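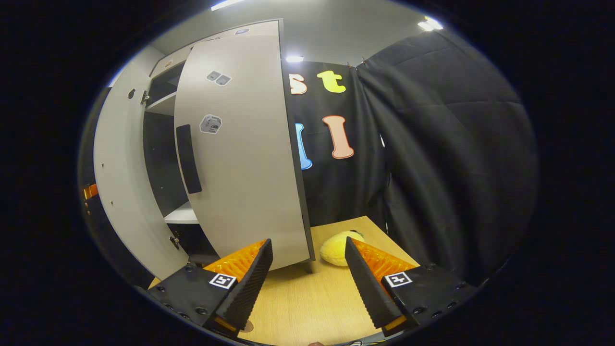

Grey storage cabinet with both doors open, black fabric backdrop and foam letters behind. Siltolel fit-out hall, March.

Visit report: Siltolel, storage and fit-out

We arrived in March for the morning tour, 29 visitors split into two groups. Ours was led by Canan Keskin, who looks after small-format cabinets. The Plallar line is sold mainly to schools and clinics, in widths of 300 and 500 mm.

The light grey cabinet on the bench had the long black handle mounted vertically on the larger door. Inside, the walls are dark grey and the lower shelf is white, a colour choice we had not seen in the catalogue. Keskin said the contrast makes small items easier to find. I would like to see the pairing tested with labelled trays before ordering.

Hinge adjustment was covered briefly. The factory setting suits a level floor; anything else needs a screwdriver and some patience.

The hall is divided with soft furnishings. A heavy black quilted curtain hangs in deep folds, pinned at the top with small clips. Orhun Türkmen quoted a fabric weight of 384 g per square metre for the Eren curtain range, but had no acoustic figures to hand. He will send them.

Freight to our centre would go through Zatemport. Lead time was not confirmed.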